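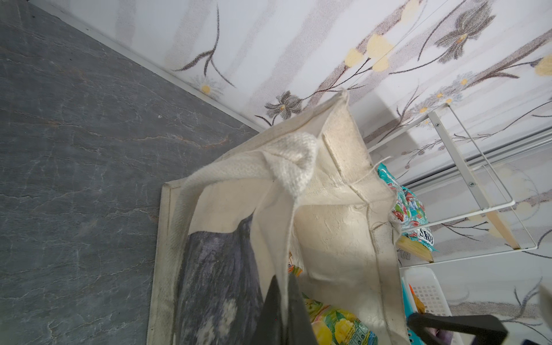 How do I order a back issue of Mukgate?
Send an email with the issue number and your mailing address. We reply with a total, you pay, and the zine goes out in the next mailing. Back issues cost the same as the current one for as long as we have copies. When an issue is gone we don't reprint it, but the text of the interviews usually ends up on the site.

What kind of music do you cover?
Punk and hardcore first, plus the garage, noise and post-punk bands that end up on the same bills. We don't cover metal unless the band plays punk shows. We started out writing only about Bristside bands and they still get more room than anybody else.

Do you review everything you get?
We review vinyl, cassettes and CDs. Anything sent in a physical format by the deadline gets a review, even if it's a short one. Downloads are reviewed if a writer picks them up. Please don't send a link and then three reminders.

My review was bad. Can you take it down?
No. You can write a letter and we'll print it, up to 181 words. The reviewer doesn't get to answer in the same issue.

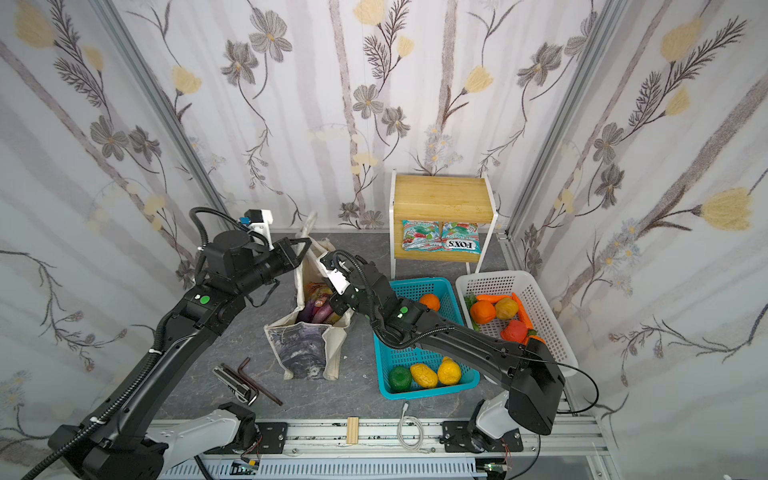
How can my band get interviewed?
Play a show that one of us goes to. Most of our interviews are done in person, before or after a set. We do a few by mail each year with bands who aren't touring. Include a lyric sheet with your record if you have one, as it gives us something to ask about.

Do you take ads?
Yes, from labels, distros, record stores, venues and other zines. Full, half and quarter pages, black and white only. The ad deadline for the fall issue is in September. Ads don't get you a review or a better review.

What is the Kowalczyk tape?
A live compilation recorded at the Kowalczyk hall on Woner Street and sold with one of our earlier issues. The tape is sold out. Several of the bands on it have asked us not to put their songs online, so we can't send you files. Used copies turn up now and then at record swaps.

Are the shows you list all ages?
Look for "AA" after the venue name. If it isn't there, call the venue. We print what the promoter gives us, and door policies change after we go to press.

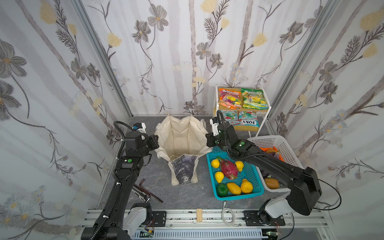 Canvas tote bag, floral wallpaper.

Can I write for you?
Send two record reviews and one live review, none of them of your own band or your roommate's. We don't pay. Writers get copies of the issue they appear in and keep the records they review.

Can I use photos from the zine on a flyer or a record sleeve?
Ask the photographer. The pictures belong to whoever took them and there's a credit next to each one. If the credit is missing, write to us and we'll look it up.

Do you ship outside the US?
Yes, but postage is expensive and we charge what it costs. It's cheaper per copy if you order with friends. We also trade with zines in other countries, one for one.

I moved and my subscription copy went to the old address.
Write to us with both addresses. If the copy comes back to us in the mail we'll send it on for the price of the stamp. If it doesn't, we'll send another one while we have them.

Page updated 17/08/2021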